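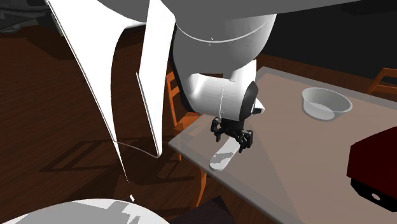 Re: [hr-smallshops] Moving off the shared inbox for applicants

Hi Ratih, hi everybody,

I've been meaning to answer this since it landed, and then February happened and I had open roles coming out of my ears. Sorry!

Ratih Khoo wrote:

> We get up to 100 applications for every warehouse opening and they
> all land in one shared mailbox. Three of us work out of it. People
> get two replies, or none. My boss wants to know if we should buy a
> proper applicant tracking system or just tidy up the spreadsheet.
> Has anyone our size (one HR person and a half, really) made the
> switch? Was it worth the bother? And what did you do with all the
> old resumes?
>
> Ratih

We made the switch last year at Tristside, and yes, I'd do it again, though I'd do the first month very differently.

We looked at 3 systems and ended up with Zandus, mostly because Cempaka Krishnan on our payroll side could get it to hand new-hire details over without retyping. The demo was lovely (they always are). What I wish I'd asked to see was the dull stuff: how do you merge two records when somebody applies twice with different email addresses? Can a hiring manager leave a note without seeing the salary field? Can you turn off the automatic rejection email for one job only? That last one bit us. We closed a posting early to rewrite it and the system very politely turned down fifteen people we still wanted to talk to. I spent an afternoon on the phone apologizing. Most of them were nice about it, one was not, and I can't say I blame her.

On the old resumes: please don't import everything. We had something over 2,000 sitting in folders going back to before I started, and I was all set to load the lot. Haziq Rahman, who does our IT, asked me when I'd last opened one of them and I had no answer. We kept what our retention policy said we had to keep, moved over only the people who'd reached an interview in the past year, and deleted the rest. Check with whoever handles your legal questions before you do that, obviously, the rules on how long you hold applications aren't the same everywhere.

The hiring managers were the slow part. They liked the mailbox! They could forward things to each other with "thoughts?" on top and feel they'd dealt with it. I ended up sitting next to each of them for their first opening and doing the clicks together, and after that it mostly stuck. Wulan in the dispatch office still prints everything.

If your boss isn't ready to spend money, a tidy spreadsheet with one owner will get you a fair way. We ran like that for months: a column for the date received, a column for who replied, and a rule that only I sent the replies. The double answers stopped right away. It got shaky whenever I took vacation, mind you.

I have our list of demo questions in a document, and a few reply templates that don't sound like a parking ticket. Happy to send them if you write me off list. Has anybody here used Santoso for hourly roles? We may need something with text messaging by summer and I'd love to hear the bad parts as well.

Zahira

--
Zahira Wijaya
People & Hiring, Tristside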